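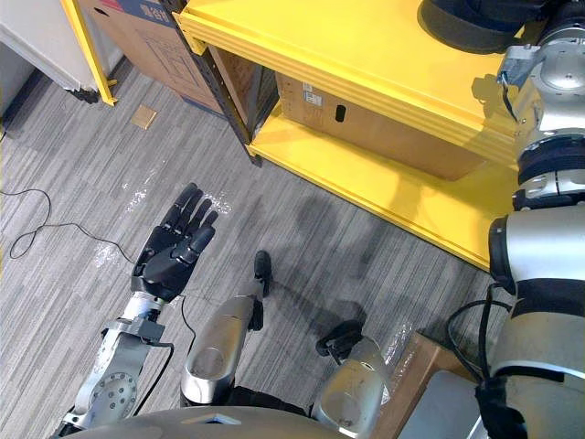 Trelis Community Support
Ticket: Tracks from one folder fade in on load and show no beat grid
Status: Resolved
Category: Library and analysis
Opened: 25 Feb 2023

Original message

Hello everyone, and thank you in advance for reading all of this, because I do tend to go on. I have been using Trelis for my jungle and drum and bass sets for a good while now and I love it dearly, so please take this as a question from a fan and not a grumble.

I play out of a Tutwood two-channel mixer into a pair of old powered speakers, and I record my practice mixes straight into Trelis. I have 400 tracks in the crate I use for the monthly night at Zirnelthorpe (mostly rollers, a fair bit of liquid, a few things I should have retired years ago). Last week I moved the whole crate from my old Mac to a Windows laptop using an external drive, and since the move part of it has gone strange.

What happens is that a good share of the tracks load with no beat grid at all, and when I press play the volume creeps up from nothing instead of starting where the intro starts. On a tune with a long atmospheric intro you might not notice. On a tune where the drums come in on the first beat, you lose the first kick and most of the snare, and you look very silly. The rest of the crate behaves perfectly.

Things I tried before writing in: restarting the laptop, a different USB cable to the Tutwood, turning the Tutwood off and using the laptop's own headphone jack (same result, so I don't think it's the mixer), and running Analyze All overnight. In the morning the analysis window said 301 tracks done and then just sat there, quite happy with itself.
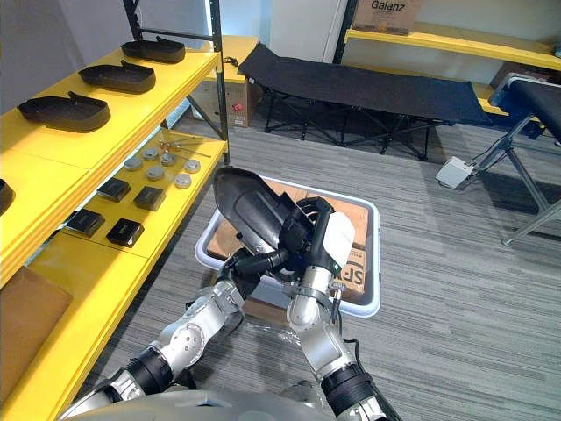

The recording of last night's mix is what finally made me open a ticket. When I zoom in on the waveform at any of the bad tracks, the start isn't a clean wall like it should be. It comes up from a thin point and gets wider and wider, and there's a brighter line straight down the middle for the whole length of it. If you turned the black shovel head in the photo so its tip pointed left, you'd have it exactly, pointed blade, raised ridge down the center and all. The good tracks in the same recording start square. I've measured the bad ones with the ruler in the edit view and the ramp is always the same length, whatever the tempo of the tune.

Any ideas would be very welcome. I have a set in a few days and would rather not rebuild everything by hand!

First reply, support

Thanks for such a thorough write-up, it saves us a lot of back and forth. The ramp you're seeing is Safe Start, a setting under Preferences, Playback. When Trelis loads a track that has no stored gain value it can't know how loud the file is, so it brings the level up gently to protect your speakers. The brighter line in the middle is the average level drawn over the peaks. So the fade is a side effect, and the thing to chase is why those tracks have no analysis.

Could you sort the crate by the Grid column, so the blank ones come to the top, and tell us whether they have anything in common? File type, folder, label, date added, anything at all. Please also send the analysis log from the Help menu.

Reply from original poster

Oh, I wish I'd thought of sorting by that column. They're all from one place! Every blank one is in my Bíró folder. It's a label I've been buying from forever, and I keep everything of theirs together because the mastering is so consistent and they sit nicely next to each other in a mix. File types are all over the place, some WAV, some AIFF, some MP3s from the early days. They play fine in another program.

The log is attached. I had a peek at it and it says "path not matched" over and over, but the path it prints looks completely correct to me. I read it out loud twice.
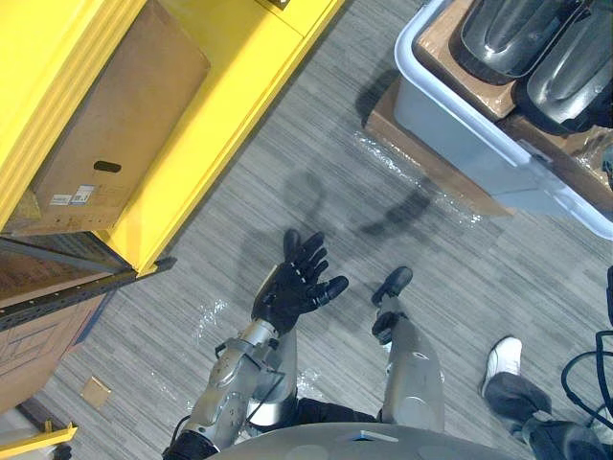
I also tried dragging one track out of that folder and onto the desktop, then loading it from there. Perfect grid, no fade, lovely snare. Then I put it back where it came from and it went wrong again. So the file itself is fine and it's something to do with where it lives.

Second reply, support

Your desktop test was a great one, and together with the log it settles the question. The accented letters in Bíró can be stored in two ways. One uses a single character for the letter with its accent, the other uses a plain letter followed by a separate accent mark. They look identical on screen. Your library database has one version and the folder on the laptop has the other, so Trelis opens the file to play it but can't match it to its analysis entry.

Please try this:

Close Trelis and make a copy of your library file, just in case.
Rename the folder to Biro, with no accents.
Open Trelis, right-click the crate and choose Relocate Missing.
Point it at the renamed folder and leave "Keep cue points" checked.
Select only those tracks and run Analyze.

We'd leave Safe Start switched on. It's useful when an unanalyzed track turns up much hotter than you expected.

Reply from original poster

It worked! Relocate found everything except 3 tracks, and those had been sitting in a subfolder with its own accented name, so I renamed that as well and ran it again. The analysis took roughly 5 minutes. All my cue points came across, even the messy ones I set in July when I was learning where the drops were on the new releases.

I recorded a short mix afterward through the Tutwood and zoomed in on every join. Square starts all the way along, and the grids are tight — tighter than they were on the Mac, although I may be imagining that. A couple of the half-time tunes were read at double speed, but I fixed those with the halve button and they're fine now.

One small wish, if you're collecting them: could the analysis window say how many tracks it skipped? I saw the number it had finished and assumed it was still thinking. Thank you so much for your patience with me.

Third reply, support

So glad the crate is back in shape. We've added your suggestion about skipped tracks to the request list and linked it to this ticket. The accent matching is logged as a bug, and until it's fixed the workaround above is the one to use for any folder moved from Mac to Windows. Marking this as resolved, but replying here will reopen it if anything else goes blank.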